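Subject: Re: [triltia-weavers] Rims coming undone

Back from the shed, with tea.

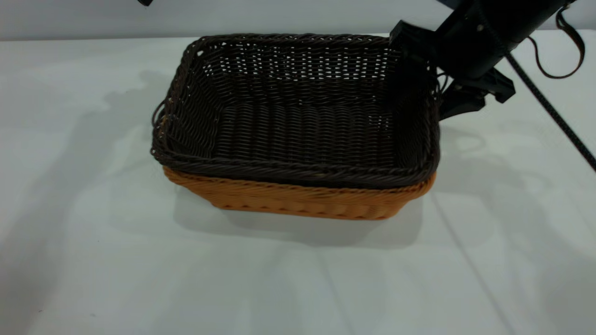 *Two-tone basket, dark rim. Note the left edge.*

> I've redone my border three times and the ends still spring out by July.
> Is it me or the cane?

Bit of both, I'm afraid. Soaking for five minutes won't do it — give natural cane a good half hour, then tuck each end under at least two stakes before you trim. Synthetic doesn't care about soaking and sulks whatever you do.

Omo sell a decent bodkin. The Totero one bends if you look at it sternly, and I have looked at 3.

Is anyone splitting a Talebi order this month?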